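Folding a heavy hooded sweatshirt: method and measurements

Posted in Household, Friday

I wrote up T-shirts and pillowcases last winter and left hooded tops out, partly from laziness and partly through not having a method I trusted. Two readers wrote in to complain. The notes below cover the pull-over hooded sweatshirt, adult size, in heavyweight fabric. They apply with small changes to a zipped one.

The test garment is the black one I bought from the outlet at Findside. It has printed graphics on the front and a drawcord in the hood. The kitchen scale at home stops short of a full basket but copes well enough with a single garment, and it gave 95 grams for a summer T-shirt and then, after I had checked the zero twice, a figure for the sweatshirt well past 400. That difference is the whole problem. A T-shirt will take any fold you press into it. A heavy sweatshirt pushes back, and the hood is a second, smaller garment attached in the worst place.

Surface first. You need a flat area wider than the sweatshirt with both sleeves out, and in most homes the only such area is a bed. A table is firmer and gives a sharper fold, but ours in the flat at Beaulieu is too narrow and one sleeve always hangs off and drags the rest round with it. Make the bed before you start. Pull the sheet tight at the corners, as any ruck underneath will turn up as a lump in the finished fold and you will waste time looking for it in the wrong layer.

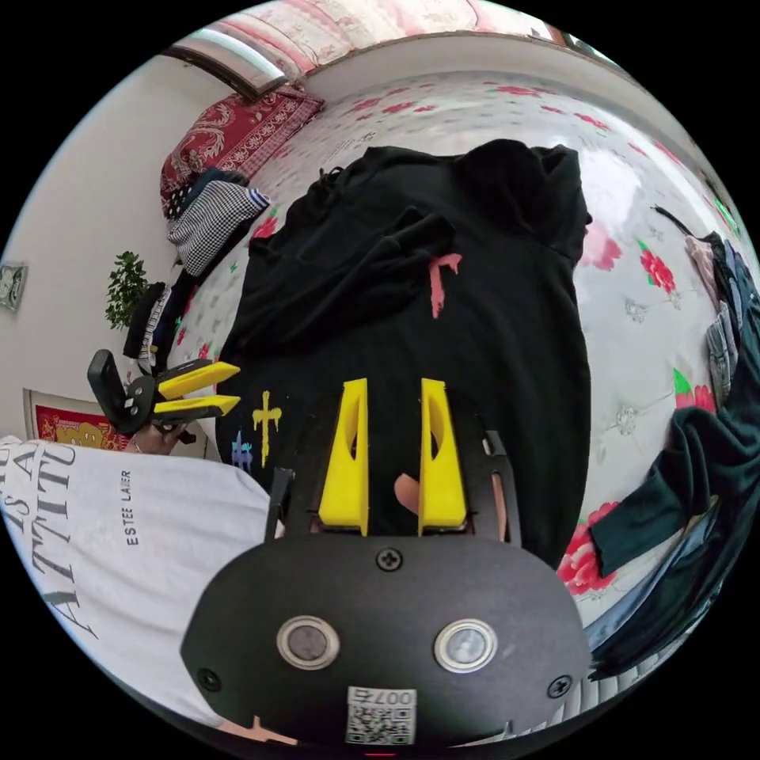 Spreading is the step people rush. Hold the garment by the shoulders, shake it once, and lay it down with the hem nearest you. Then work outwards from the neck: shoulders, side seams, hem. Leave the sleeves until the body is flat. If you straighten the sleeves first, they will be moved again when you pull the side seams, and you will have done the job twice.

Front up or front down is a matter of taste in a T-shirt. In a hooded top I go front down for the folding itself, so the finished packet shows the front, but I begin front up to check for anything left in the pocket. I have found a bus ticket, a hair grip and a washer from the bathroom tap. The washer had been missing since May and I had already bought another.

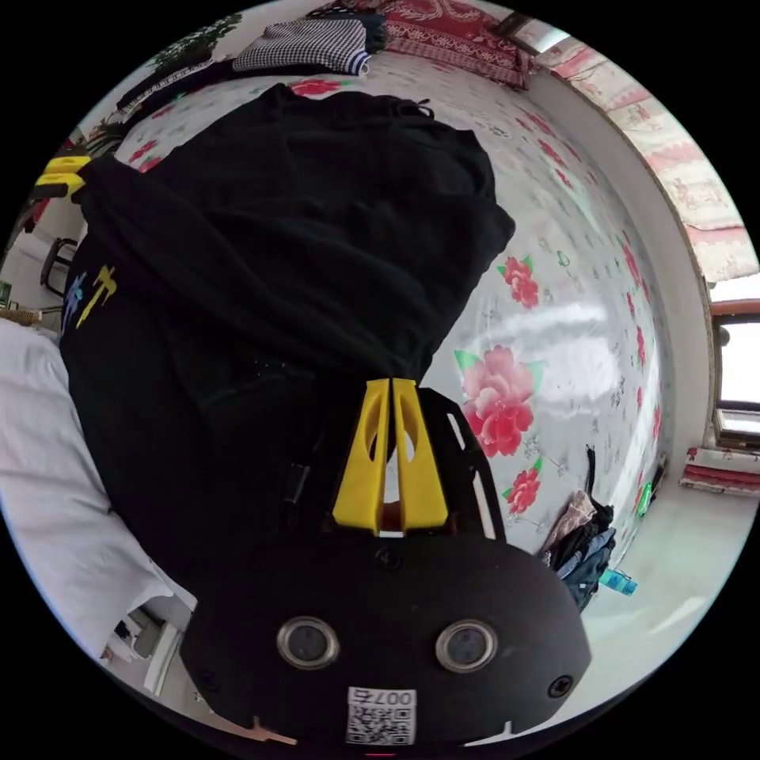 A bunched sweatshirt has no obvious top, and the quickest way to find your bearings is to look for a fixed landmark. The hood seam is the usual one. If the hood has vanished inside the heap, a print will serve, provided you know where it belongs. On this garment the yellow and blue graphic still shows near the left side when everything else is a black lump, so I turn the heap with reference to that. Plain garments are slower. For those I feel along the ribbing until I reach a seam, then follow the seam upwards. It takes longer to write than to do.

Black fabric has another drawback, namely that folds in it are hard to see. Work by daylight if you can. Under a ceiling lamp I regularly miss a doubled layer along the side seam and have to open the whole thing again.

Next, the body. I use thirds. Turn the garment face down, bring one side in so that its edge lies on the centre line, and fold the sleeve straight back down along the body. Repeat with the other side, letting it overlap. Lay the second sleeve beside the first and not on top of it, or the packet will be thick in the middle and thin at both ends. The width at this stage should be 12 inches. My shelf is 14 inches wide inside, and the spare two inches are for getting a hand in.
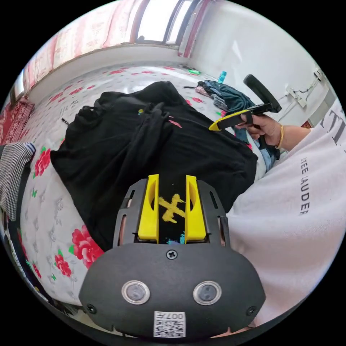
The black sweatshirt, still in folds, on the rose sheet.

Prints deserve a paragraph of their own. A thick print cracks if it is folded hard in the same place every time. Set the creases to miss it where possible, and where it can't be missed, fold loosely and put nothing heavy on top. I also avoid folding print against print in warm weather, having once had to peel two layers apart.

Then the hood. There are three schools. The first lays the hood flat over the back and folds it in with everything else, which is quick and leaves a ridge. The second tucks the whole packet into the hood, and I would keep that for luggage. The third, mine, folds the two sides of the hood inwards to make a triangle, brings the point down over the back, and then makes the final two folds from the hem upwards. The ridge is still there but it is spread over a larger area.

Deal with the cord before the hood. Draw both ends level and lay them inside. A cord left outside will catch on the next thing down in the pile — usually a button — and bring that out with it. If an end is fraying, trim it and bind it with thread. A knot works too, though it looks rough.
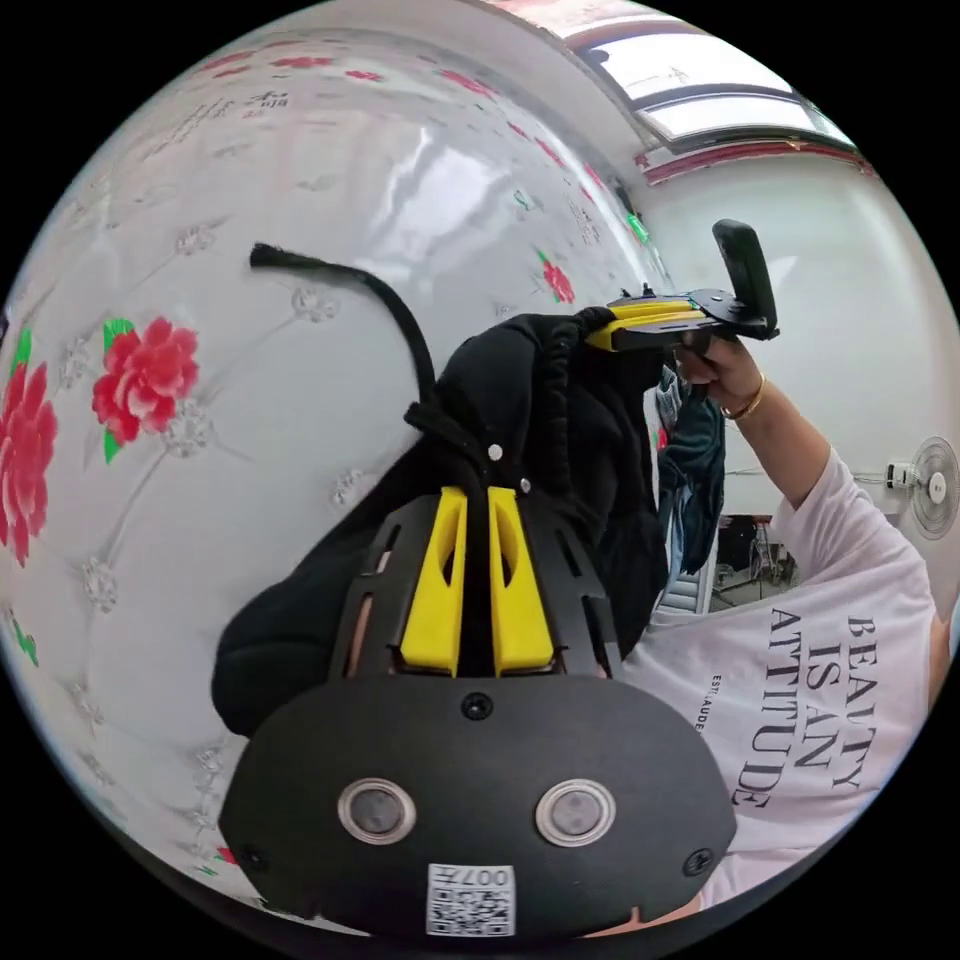 Hood cord loose, garment lifted clear.

Lifting needs some thought as well. Two people make it easier: one at each shoulder, raise together, let the weight straighten the body, lower together. Alone, hold it at the shoulder seams and never by the hood, which stretches the neckline. The same goes for hanging it on a hook.

For storage I stand the packets on edge in a Meravora drawer box, fold uppermost. Heavy items go at the back. Stacking works too, up to the point at which the bottom one is the one you want.

Zipped tops: close the zip fully, then proceed as above, but lay the first side in a little short of centre so that the zip stays flat. I have not tested this on anything with a lining. Fleece is next, when I have cleared the ironing.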